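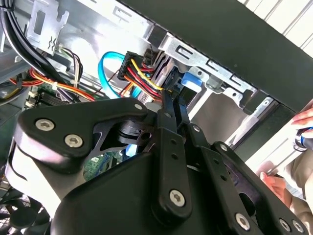

The inside of an open desktop computer, with its metal case, drive bays and wiring.

What Happens to Old Computers?

Every computer stops being useful one day. It may get too slow, or a part may break, or the family may buy a new one. The old machine often sits in a closet for years. But a computer is full of materials that can be used again, and some that should never go in the trash.

Old electronics that people no longer want are called e-waste. Phones, TVs, printers, game players and toasters are all e-waste once they are thrown out.

What is a computer made of?

The case of a desktop computer is often made of steel, with plastic on the front. Steel is easy to recycle. It can be melted and made into new things again and again.

The wires have copper inside them. Copper carries electricity well. The colored coating on a wire is plastic, and it keeps the electricity where it belongs.

The flat boards inside a computer are called circuit boards. They have thin copper lines on them that work like roads for electricity. Circuit boards also hold tiny amounts of gold and silver. Gold is used on some of the connectors because it does not rust.

Why not put it in the trash?

Some parts of old electronics can be harmful. Older circuit boards were put together with a metal called lead. Lead can make people and animals sick. If a computer is buried in a landfill, harmful metals can slowly get into the soil and water.

Batteries are a problem too. Many of them can catch fire if they are crushed in a garbage truck.

There is another reason. Metals come from rock that has to be dug out of the ground. Mining uses a lot of energy and leaves big holes in the land. Using old metal again means less digging.

How is a computer recycled?

In the town of Hammont, people can take old electronics to the Farkisard Recycling Center. In August the center took in 3,821 items. The oldest was a computer that was 33 years old.

First, workers check whether the computer still runs. If it does, they erase everything stored on it and it may go to a new owner. This is called reuse. It takes less energy than recycling.

If the computer can't be fixed, it is taken apart. Batteries come out first. Then the drives, wires, fans and circuit boards are removed and sorted into bins.

What is left goes into a shredder, which tears it into small pieces. A large magnet pulls out the steel. Other machines separate aluminum from plastic. The circuit boards are sent to a special factory called a smelter, where they are heated until the metals melt and can be separated.

What can you do?

Use your things for as long as you can. Keep drinks away from the keyboard. Ask an adult before you throw away anything with a plug or a battery, and find out where your town collects e-waste. Never open a computer or a battery by yourself.

Words to know

Circuit board: a flat board that connects the electronic parts of a machine.
E-waste: electronics that people have thrown away.
Landfill: a place where trash is buried.
Smelter: a factory that uses heat to get metal out of rock or scrap.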